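Lists > manipulation-data > Collecting demonstrations
Search this list Advanced Go
December, posted by the Lellinlow bench team

Re: Towel episodes, what to keep and what to drop

Hello all,

Answers to the message from Mavlow, which I've quoted in parts. Apologies for the delay, we were recording until Friday and I wanted the final count before replying.

> We are about to start our own towel set and would like to line it up
> with yours so the two can be trained together. How many episodes do
> you have, how long are they, and do you throw away the ones where the
> operator makes a mess of it?

We have 500 episodes of the towel task on the two-arm bench. The limit is 90 seconds each. If the operator hasn't finished by then the recording stops and the episode is marked as timed out, but it stays in the set. We dropped 36 in all. Most of those had a missing camera stream for part of the run, and a few had joint readings that lagged behind the video. Those can't be used for anything, so there was no point in storing them.

Messy episodes are kept. We did try removing them in the spring and trained on the clean ones alone. The policy was fine until a corner slipped, and then it carried on with the rest of the motion as if it still had the cloth. It had never seen anyone go back for a second try. So please don't tidy yours too hard before we've had a chance to compare.

The instruction to operators is short. Pick up the towel by any part you can reach, bring it to the tray or fold it on the table according to the prompt, then open the fingers and move both arms clear. We don't tell them which corner to take. Early on we did, and every grasp ended up within a hand's width of the same spot.

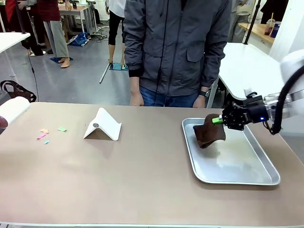

Brown towel held by one corner in the right gripper, at the metal tray. Fixed camera.

> Do you clear the table of everything else? Our first thought was to
> have only the towel and the tray out, so the model isn't distracted.

No, and I'd advise against it. Our first batch was recorded on a bare table and the policy fell over as soon as somebody left a pen out. Now we put out a few small things before each block: scraps of coloured paper, a folded card with a coin on it, whatever is in the drawer. They get moved between blocks and have no part in the task. If an operator knocks one over, the episode carries on. We log it with the tag "contact-other" so it can be filtered later.

The same goes for the room. People walk about behind the bench all day and we haven't put up a screen. The fixed camera sees them, and the wrist cameras see them too once the arm tips up. We did think about masking the background in software, and decided to leave the raw video alone and let each group do as it likes.

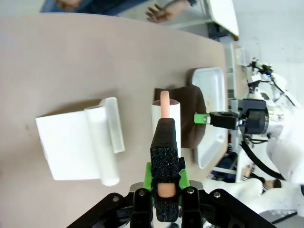

Labels for the wrist streams took us longer than anything else. The fixed camera shows both arms and most of the table, so a label like "approach" or "lift" is easy to agree on. From the wrist you often can't say which object the operator is going for, only what happens to be near the finger. A white cup with a peach-coloured rod in it can stand straight ahead of the finger with a dark brown rectangular pad behind it, and the other arm reaching towards the tray from the right, and two labellers will give you two different targets. We stopped asking for a target from the wrist view on its own. Labellers now work with all the streams side by side, and the wrist label is copied across from the fixed one.

> What do you use for phases? We had planned on something like ten.

Four: approach, grasp, carry, release. We started with nine. Labellers disagreed on the boundaries so often that the extra ones were mostly noise, and the training code merged them anyway. "Grasp" begins when the fingers start to close and ends when the cloth first leaves the surface. If the cloth never leaves the surface, the phase ends when the fingers open, and the attempt gets a "miss" tag.

Flat folds are the awkward case. With the towel already folded and lying on the table, the fingers can be right down at the cloth before they start to close, and from a single still you can't tell approach from grasp. Use the gripper width reading for this, not the picture. We take the first change of more than the sensor noise as the start of the phase. The threshold is in the config file that goes with the Daltex loader, under "close_start", and it will need setting again for your grippers.

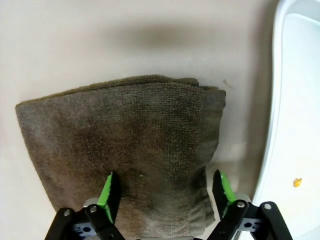 Folded towel from the wrist camera, fingers at its lower part. Tray on the right.

> Is the wrist video rotated in your release? Some of what we looked at
> seemed to be on its side.

Yes, some of it is. The wrist cameras turn with the wrist, and we save what they record with no correction. Depending on how the operator comes in, the table may run down one side of the picture. We tried rotating every clip to put the table at the bottom and it made things worse, as the rotation changes part way through an episode and the correction jumped. The wrist angle is stored per time step, so you can do your own if you want to test it.

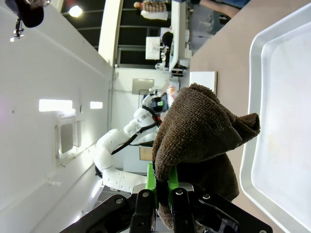
One thing I would ask is that you store the wrist angle the same way, in radians, in the arm's own base coordinates. The Subramaniam set uses degrees in the table's coordinates and it took us most of a week to work out why the two wouldn't mix. We have a conversion script for that now and I can post it to the list.

> Last question, is it worth recording more than one towel?

Yes, if you can. Ours is nearly all one brown towel, which was a matter of what we had, and I wouldn't defend it. It's a thick looped cloth that folds in a fairly stiff way. A thin tea towel behaves quite differently in the fingers. If Mavlow could take two or three thin ones in lighter colours, that would fill the largest gap in our set, and we'd sooner have that than another few hundred of the same thing.

Please also write down the towel's starting state for each episode. We use "flat", "folded" and "crumpled", typed in by the operator before the recording starts – it takes a moment and is very dull to add afterwards. Ours is missing for the first two blocks and I'm still filling it in.

The loader and the label guide are in the usual place. The guide still has the nine old phases in its appendix, so ignore that page until I've replaced it.

Regards,
Lellinlow bench team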